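4.3 Evaluation of the Plidar hand-held kit

The Plidar kit from Drelten was reviewed as a low-cost way to record two-handed cloth tasks. Each set has two hand-held grippers, a marker cube for pose tracking and a license for the Rusis export tool. The set cost us 2536 euros, against a project limit of 3825.

Sarmīte Pärn and Mitali Sivakumar recorded 400 folding attempts in November. Export rejected any clip in which the marker was lost for more than 1000 ms. Most rejections came from fast wrist turns - the cube rotates away from the other camera and tracking does not recover in time. The soft finger pads held thin fabric well but slipped on hems.

Setup is quick, but the manual omits the calibration order. We used the Seyoum procedure from section 3.
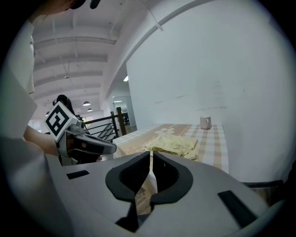
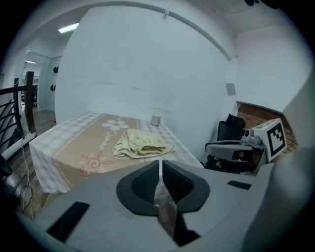

Figure 6. Cloth task on the checked tablecloth, seen from a hand-held gripper; a second gripper with its marker cube is in view.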